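A morning at the Pelolitz open day

We very nearly didn't go. It was raining, the number 30 bus had changed its route, and I'd only seen the notice the night before on the board in Siria (the bakery, for anyone new to this blog, and yes, I'd already bought the bun). But I've walked past the Pelolitz building at Stetsiuk more times than I can say and always wondered what goes on in there, so on went the boots.

It's a clothes place! Second-hand clothes come in at one end, get sorted, checked, folded and sent off to shops, and once a year they open the doors and let nosy people like me traipse through. It's been going since 2000, in what used to be a seed merchant's, and there's still a faint smell of sacking on the stairs which I rather liked. Two floors, with the sorting downstairs and everything else up above.

Entry was four pounds and that included a cup of tea, though the tea queue went right back past the coats and I gave up on it until later.

Downstairs first. Long tables, big bins on wheels, and a lot of noise. They take a handful out, look at the seams and the cuffs, and it goes left or right, much faster than I could decide anything. I asked what they got too much of and the answer was school shirts. What they never get enough of is children's coats with working zips, so check the backs of your cupboards. We were allowed a go at a practice bin and I was hopeless, I kept wanting to save everything. A jumper with one elbow missing? I'd have kept it. My other half was far stricter and got a nod for it, and I have heard about that nod several times since.

Upstairs was quieter and I'd have happily stayed there all day. There's a mending corner with a wall of thread (I took far too long over the greens) and a rack of finished repairs you could pick up and look at closely. Some of the darning was so neat I had to turn the sock inside out to find it. They do an evening class in February and I've put my name down, cold fingers and all.

Then there's the folding side. I know, I know, folding, but I do a lot of it at home and I do it badly, and I had questions. T-shirts I can manage. Slippery things with a zip down the front are what beat me every time, because the zip wants to stand up in a ridge and the sleeves slide off wherever they please. The advice I got was to do the zip up first, lay it face down, and bring the sleeves in before you touch the hem. I've tried it on my own raincoat since and it's better. Still not good, but better.

My favourite thing of the whole visit was up there too, a coral-pink zip-up covered in bears. White line-drawn bears, big round paws, and LUCKY CATTLE printed on them. Bears! I'd have worn it home if it had come in my size. It was in with a bit of dark maroon and something pale lavender, and there was a cream one with peace signs, hearts and stars that I liked nearly as much.
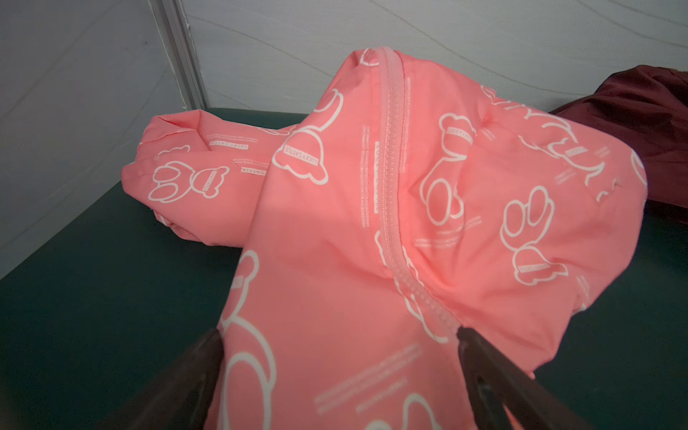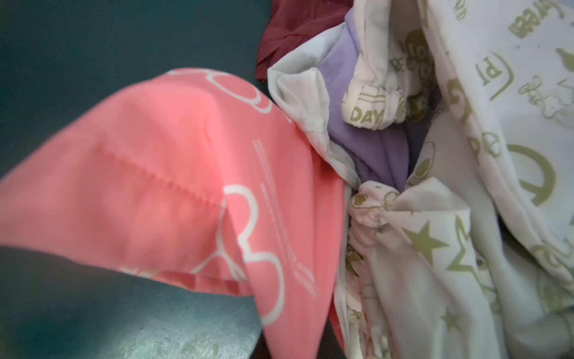

The bear one from two spots, and then the heap with the cream on top, wire basket up on the left and hooks along the rail. 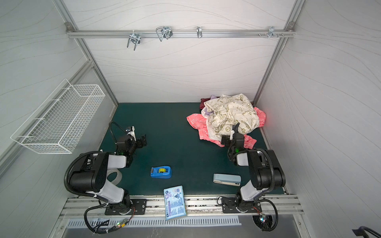

Posted by Serkoseo on July 14, 2019 | Filed under: Days out | 4 comments

I did get my tea in the end, and a slice of seed cake that was a bit dry but very welcome. If you go next year, get there before the queue builds and do the upstairs first. The stairs are steep and there's no lift, so worth ringing ahead if that's a problem for you. Parking is round the back, past the tyre place, and bags of clean clothes can be dropped at the side door on your way in.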